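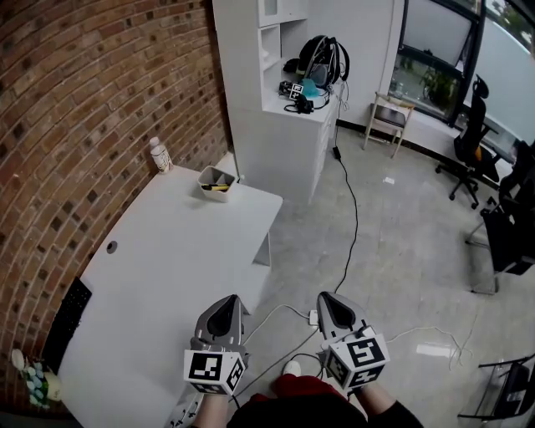

M. Sowah
Outbreak data officer, Raron district

Ticket 1091: measles line list losing rows on upload
Opened 20 April 2024
Status: open

Hi all, me again! I've been trying to get this week's measles line list into Zunanitz and it keeps swallowing rows. The file has 300 rows, the green tick comes up, everything looks lovely, and then the case table shows 85. No error, no warning, nothing in the upload history either.

Things I've tried so far: logging out and in, a different browser, saving as CSV again (with the commas, not the semicolons, I learnt that one last time). Same 85 every go.

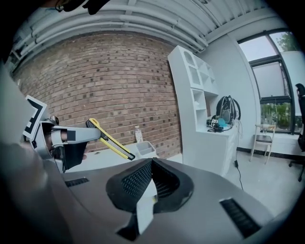 Two grippers, one with a square marker

Update, after lunch. I split the file into chunks of 30 and most of them went in fine! The ones that fail all have rows from the Girkolano clinic, and their rash onset dates are typed day first with full stops. I changed one chunk to slashes and it loaded completely, so I think we're getting somewhere.
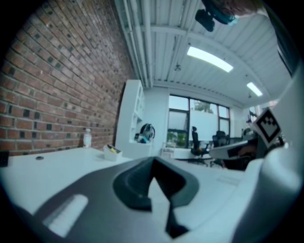 Desk with grommet hole

Could someone please make the upload complain when it skips a row? The weekly bulletin takes its totals straight from that table and I very nearly sent the wrong number out. I'm fixing the rest of the dates by hand for now (slow going), so please leave this one open until I've checked the totals again.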